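Holar issue tracker
Ticket: Bathroom task, success rate does not reproduce
Opened by: Delia Filip
Assigned to: Yusri Menon
Status: Open
Priority: Normal
Opened: January 26, 2025

Delia Filip
The draft says the toilet cleaning policy, trained only on handheld gripper demos, finishes 86 of 100 rollouts. I reran the released checkpoint with the released config and I'm nowhere near that. Before anyone tells me to check my calibration, I checked it. Can somebody tell me what counts as a finish? The draft says "bowl cleaned" and leaves it there.

Yusri Menon
Finish = brush enters the bowl, makes contact, goes back to the holder. Scored by the operator.

Delia Filip
So the bowl can be exactly as dirty as when we started and it's a success? Then the sentence in the draft is wrong, whatever the number is. Also, the operator knew which policy was running. I would like that in the text.

Yusri Menon
Fair on the wording. I don't think blinding changes much, the failures are pretty obvious (brush dropped, brush stuck in the holder).

Delia Filip
Maybe. I'd rather see it than think it. Other things I tried on the Panitz arm:
– old checkpoint, old config: same failures
– new checkpoint, latency compensation off: worse
– new checkpoint, brush placed by hand at the start pose from the demos: much better
The last one bothers me. It looks like the policy has learned one brush position and very little about the toilet.

Yusri Menon
The brush position was randomized in the demos.

Delia Filip
By how much? I plotted the start poses from the marker tracks and they sit in a tight clump, apart from 6 episodes. Those 6 also have tracking gaps, which the filter script drops without a warning. So the set we trained on has next to no variation in it.

Yusri Menon
OK, I see the gaps too. They start when the marker cube on one gripper turns away from the tracking cameras. Holloway had a patch that fills short gaps. Want me to merge it?

Delia Filip
Not yet. Filling gaps gives us smooth tracks, and smooth is easy to mistake for correct. Run it on episodes where we have the full track, cut holes in them, and report the error. If the error is small I'll stop complaining.

Yusri Menon
Will do. I'll also log the filter drops and rewrite the scoring line. Second scorer from video, no policy names shown.

Delia Filip
Good. Please keep the 86 out of the Lundus slides until then. Leaving this open, next check in February. Attaching a view from the demo setup for the scoring notes.

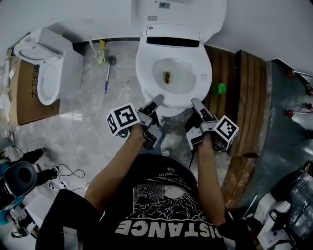 Attachment 1: Demo setup, both handheld grippers at the bowl, brush on the floor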